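Dalwood House Residents' Group
Minutes of the June meeting, held Wednesday in the upstairs sitting room

Present: Inger Egilsson (chair), Thiện Âu, Cúc Đồng, Ngân Vương (minutes)

1. Welcome
Inger thanked everyone for coming out in the heat, and thanked Cúc for the lemon cake, which went rather quickly.

2. Linens
Thiện has been through the hall closet and came up with 26 pillow shams, some of which none of us remembered owning. The lace ones will go to the guest rooms and the plain ones stay where they are. We talked for quite a while about whether to wash the blankets before they go out again and agreed that yes, we should, on the gentle cycle, and dried on the line if the weather holds.

3. Guest room
Cúc has made up the bed with the coral-orange blanket and everybody was very taken with it. Ngân wondered if it might be too warm for summer – Cúc will leave a cotton sheet folded in the dresser for anyone who wants it.

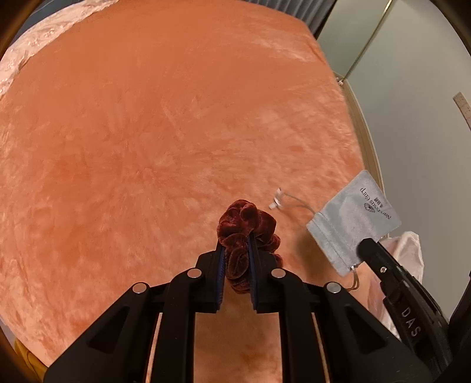

The blue-gray curtain stays up for now. Inger would still love something lighter and has asked Stadetti for a price, and we have $370 left in the house fund to put toward it.

4. Lost and found
Hair ties, scarves and single socks go in the basket by the stairs. Please do have a look through it!

5. Next meeting
Same room, 7 p.m. Thiện is bringing the snacks.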